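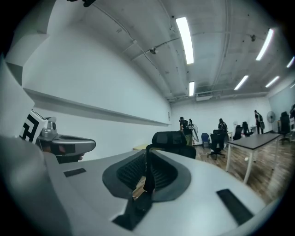 Last changed: December, 4:10 p.m.

Dallow's winter bus is back, and I rode it this morning!

Well, I rode most of it. The 73 now runs from Bostside to the Dallow shops again after being off the road since spring, and I got on at the second stop with a coffee I wasn't supposed to have (sorry, driver). The seats are the same old seats. The heater works, though, and my feet were toasty by the library.

The fare is still 2 dollars, exact change or card. Bostside town hall told me more than 2,000 people signed the petition to bring the route back, and I'm proud to say I'm one of them, along with my mother and everyone on her street.

A few things to know before you go: the stop outside Druvisano Bakery has moved up the hill to the corner, so don't stand by the old pole like I did. The last bus home leaves Dallow at 9:40 p.m. And there's no service on the holiday itself.

The town wants comments on the timetable by the end of the month. Mine will be about that last bus, which could easily go an hour later. Forms are at the library desk.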